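Galerie : la moquette de la salle Lalora

Bonjour et bienvenue ! Depuis le temps qu'on nous réclame des photos du sol (si, si, beaucoup d'entre vous hésitent encore sur la couleur), en voilà enfin, avec tout notre petit bavardage habituel. La salle Lalora garde ses tons doux, et nous en sommes ravis.

1. Le gris-bleu moucheté
Une teinte calme, toute piquetée, qu'on aime un peu plus chaque hiver !

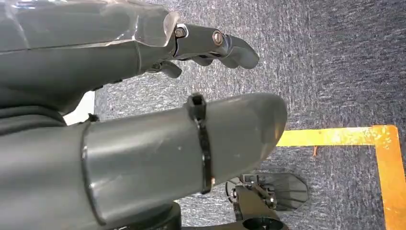
2. La suite en février
Les photos de la salle Vullow viendront s'ajouter ici.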